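RECORDS AND WORKPLACE ORGANIZATION
Unit 8: The Low Cabinet
Handout to go with the lecture. Instructor: Constanza Valdebenito
Please read before the practical, and bring a pencil.

1. Where we left off

Last time we dealt with the tall shelving at Porville, where everything has a number and people are mildly afraid of the person who assigns them. This unit goes down to knee height. The low cabinet is the piece of furniture every office buys, and it is where paper goes when its owner has stopped thinking about it.

Terms you will need:

Live file – someone will ask for it this month.
Resting file – someone may ask for it this year.
Sediment – it was in the cabinet when you were hired.

The course reader (Mazandarani, the chapter on small storage) uses four categories. I have never seen the fourth one in the wild, and you will not be tested on it.

2. Why low cabinets go wrong

A low cabinet has a flat top at a convenient height, and that is most of the trouble. Things get set down on it "for a minute." At the Hillum office we once surveyed every low cabinet in the building and logged 799 items on the tops alone, including a cake stand. Inside the same cabinets there was room for nearly all of it.

The second trouble is the interior. With one shelf and two levels, people lay a folder down flat, at whatever angle their arm happened to be at, and close the door. A folder lying flat shows its cover to the ceiling. To read the label you have to bend, and people who have to bend will ask a colleague instead.

The third is the door. A hinged door needs floor to swing over, and it hides whatever is behind it from anyone approaching on that side. Plan for it open as well as closed.

Look at the next set with the three troubles in mind. Pencil your notes in the margin. 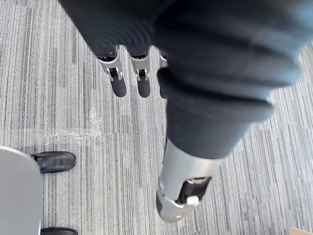
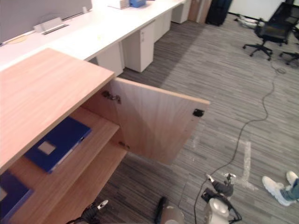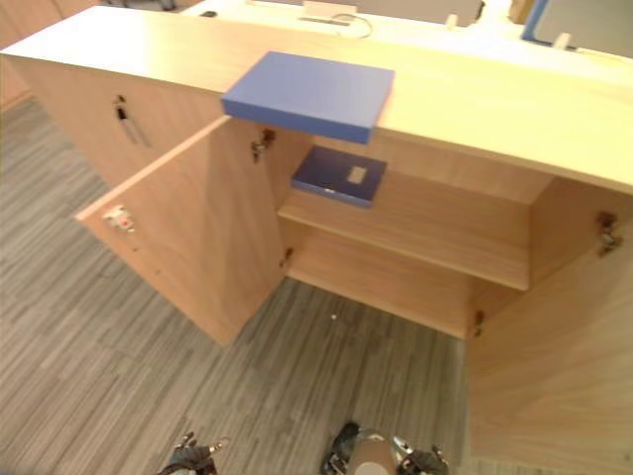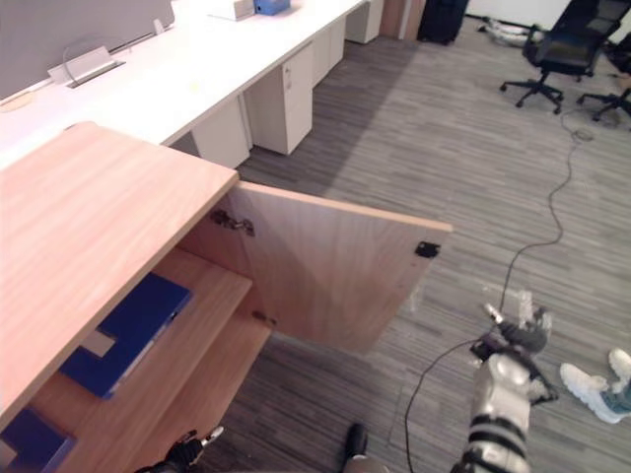
3. Procedure for the practical

Work in pairs. One person handles, one person writes. Swap halfway, even if the writer has nicer handwriting.

Step 1. Open every door fully before touching anything. Check that it clears the furniture next to it and the shins of your partner.

Step 2. Clear the top. Whatever is up there goes on the floor beside you for now. Do not tuck it inside "to be tidy." You don't know yet whether it belongs.

Step 3. Take out the contents one level at a time, upper level first. Write down the label as it is written, spelling mistakes included. If there is a label with nothing on it, write "blank." Do not write what you think it ought to say.

Step 4. Sort into live, resting and sediment. If you and your partner disagree, it is resting.

Step 5. Return live files to the upper level, upright, spines out. Resting files go below. If there aren't enough binders to hold each other up, use a bookend. Gwendolyn Tran has a crate of them and will want them back.

Step 6. Close the doors and see that the catches hold. A door that drifts open will be leaned on by someone sooner or later, and the hinges lose that argument.

You have 20 minutes per cabinet. It sounds generous until you find the sediment.

4. Labels

Use the spine. The cover label is fine as a second copy, but a binder that is standing up has only its spine to speak with. Two lines at most: subject, then years. "Misc." is not a subject. "Misc. 2" has cost people marks on this course every term I have taught it.

We use the Drondon label sheets, which come 300 to a pack and peel off cleanly for the first month or so. After that they are part of the binder.

5. To hand in

Your contents list, both pages, with both names.
One paragraph on something you would move out of the cabinet altogether, and where it would go.
A sketch of the cabinet with the doors open, showing the clearance in front. Artistic merit is not assessed, which should come as a relief after November's sketches.

Reading for Unit 9 (rolling pedestals and lost keys): Mazandarani, the next chapter. Skip the appendix on key cabinets, we do it properly in class.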